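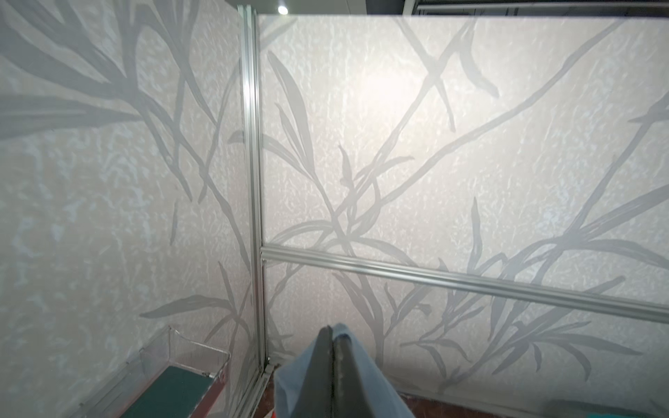

How old should a cat be before it comes to stay with you?
Sixteen weeks, and fully vaccinated. We know that feels like forever when you've got a holiday booked and a tiny new kitten at home, but little ones pick up bugs so easily, and we'd much sooner you asked a neighbour to pop in until yours is old enough.

What do you charge?
One cat is $182 for the week, and a second cat from the same household sharing the room brings it to $256. Food, litter and brushing are all included, and so are the cuddles (for those who want them — plenty don't, and we respect that!).

Can I bring my cat's own food?
Please do, particularly if there's a touchy tummy involved. Pop it in a labelled container with a note of how much and when, and we'll stick to it. Otherwise they'll have whatever we're serving, morning and evening.
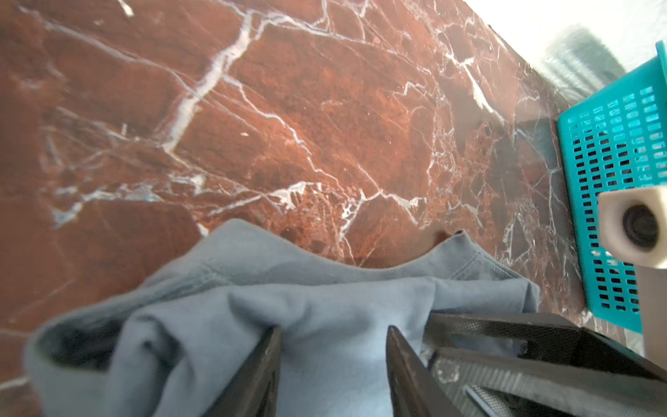
Some cats won't eat much on their first night away from home, and we do try not to fuss them over it. A spoonful of warmed sardine usually does the trick by the second day, and if it hasn't by then we'll ring you and have a chat about what to try next.

My cat takes tablets. Is that a problem?
Not at all. Maxine Hinds was a vet nurse for years before she opened Lonis Cattery, and she has pilled some very cross old toms in her time. There's no extra charge for tablets or drops. Insulin is fine too, but do let us know when you book so that she's here at the right hours.

When can I drop off and pick up?
Between 8 and 10 in the morning, or 4 and 6 in the afternoon. April fills up early with the school holidays, so get in touch as soon as you know your dates.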